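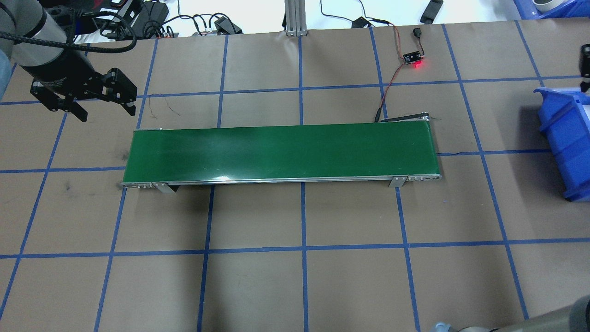
Gosevitz takes the wraps off the Fluler, its first small electric van

For release on Sunday, 9 a.m.

Well, we've kept quiet for long enough! I've been driving the new Fluler up and down the lane behind our Turcotte works since spring, and I'm very happy to say it goes on sale in September. It's a two-seat electric van for people who do short trips with a lot of stuff in the back: florists, plumbers, bakers, anyone who's ever sworn at a parking space.

The one we'll sell you weighs 1261 kg before you put anything in it and carries 460 kg once you do. I wanted more (I always want more) but the brakes team talked me down, and having taken a full load over the hill at Turcotte I'm glad they did. The turning circle is 9 metres, so you can get round in most side streets in one go.
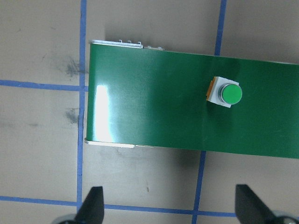 We've kept the cab simple. There are real knobs for the heater, a shelf that takes a clipboard, and a seat you can wipe down. The side door opens on the pavement side as standard, and you can have one on both sides if you ask when you order. Colours are white, grey and a rather cheerful yellow, which is the one I've put my own name down for.

There's also the Linus, a longer-roofed version with room for a ladder inside. It'll follow once the first Flulers are out of the door, and I'll have prices for it then.

We're building 2000 vans in the first year, all of them at Turcotte. Dealers will have one to try from the first week of September, and you can book a drive through any of them now. Press vans can be booked through the Gosevitz press desk, and please bring something heavy to put in the back!

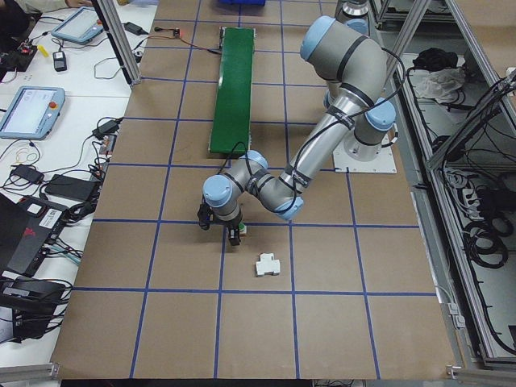
Robot arm with two-finger gripper over a taped work table.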